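Automation at the Liem hinge works

The Liem works is a fittings factory on the eastern side of Sudville, known locally for door and cupboard hinges and, in more recent years, for the gradual and rather good-natured way in which robot arms were brought onto its sorting and packing benches. It employs up to 400 people, many of them from families who have worked in the town's metal trades for generations.

Sorting was for a long time done entirely by hand. Workers sat at long benches, picked out matching pairs of hinges and laid them in trays for the packers, and it was patient, sociable work – though hard on the wrists and shoulders by the end of a shift. The first pair of arms arrived in March from the firm's sister site at Kunport, and was set up on a small bench where staff could come and watch it in their breaks, which a good many of them did. 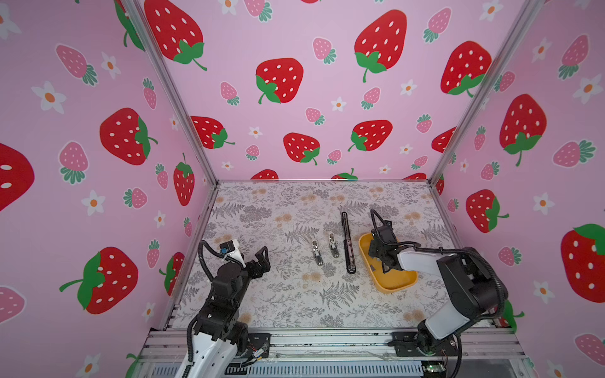 Two-armed sorting bench with a pair of metal hinges and a yellow tray.

The change for the people at the benches has been gentler than some had feared. Six sorters retrained as bench minders, a job that involves laying out parts, changing trays and stepping in when an arm fumbles a piece. Minders are paid on a higher grade and may stand, sit or walk about as they please, and several have spoken kindly of the relief to their hands. Others miss the old chatter of the long benches, and the works has since lengthened the morning tea break to 30 minutes so that sorters, minders and packers can sit down together.

Finer jobs, such as checking the finish on the costlier Flanda range, are still done by eye and by hand, and new starters continue to learn hand sorting before they are shown the arms.

Last updated 10/30/23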